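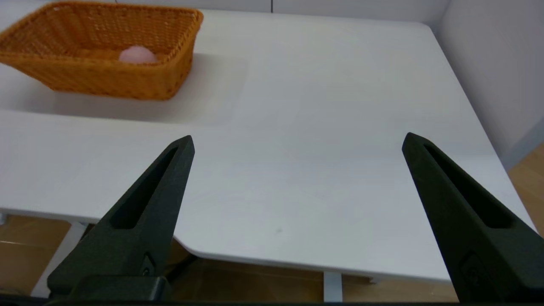 Bench rules for small robot arms

Updated December 1, 2019

These are the working rules we keep taped up at Wurkitz, the shared shop in Livville. They apply to any tabletop arm, whether you built it from a kit or bought it assembled. Most of them take less than a minute.

Before power

Clear the table down to the parts you need for the job. Coffee, phones and spare screws go somewhere else.

Find the reach of the arm and add 6 inches on every side. Mark that line on the floor with tape. Anyone inside the tape keeps one hand on the stop switch or stays out.

Check the clamp or the base bolts by hand. An arm that rocks on its mount will miss by more each time it moves.

Wipe the fingertips with a dry cloth. Oil from your hands is enough to make a smooth part slide.

Picking things up

Start with something soft and light. Save glass, full bottles and anything with an edge until the same move has gone right 26 times in a row. Eduardo Brandão set that number when he ran the November classes and we have kept it.

Open the fingers wider than you think you need before coming down over a part. Come straight down, slow for the last 3 inches, and close only after the arm has stopped.
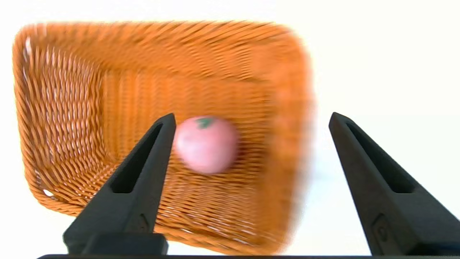
Fingers spread wide over the basket, with the pink piece between them.

Use a container with low, sloped sides for practice. Tall straight bins catch the knuckles of the gripper. If the container is light, put a strip of museum putty under each corner so it stays where the program expects it.

Keep loads under 400 grams on the small arms. The Borix bench scale is in the second drawer — weigh the part, don't guess.

Carrying and setting down

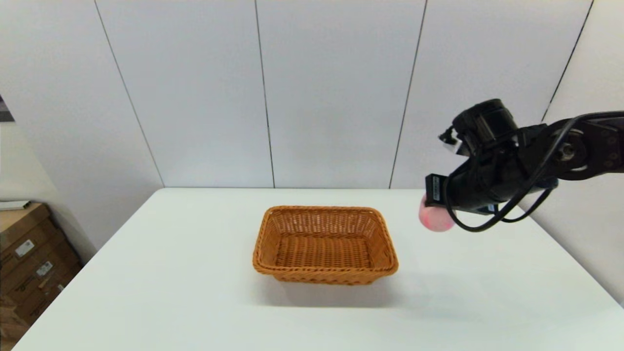
Cables need as much thought as the load does. Before you run a new path, move the arm through it by hand with the power off and watch the slack at every joint. Loops that hang beneath the wrist, like the black ones over this gripper, should be checked at the lowest point of the move, where they are most likely to snag on a rim or drag over the table. Tie back the extra, but leave enough for the wrist to turn all the way.

Lift clear of the rim before moving sideways. Never carry a part over a keyboard or a person's hands.

Set the part down before you open the fingers. A part dropped from even a small height rolls, and then somebody reaches in after it.

When something goes wrong

Hit stop first. Then cut the power at the strip, wait for the arm to settle, and support it with one hand while you free whatever is stuck. Some arms go limp when they lose power.

Write down what happened in the Usuga binder, including the speed setting. Half speed is the limit for the rest of that session.

End of the day

Park the arm folded, fingers open and empty. Unplug it at the wall and coil the cord loosely. Put the practice parts back in their basket and the tape back on the hook.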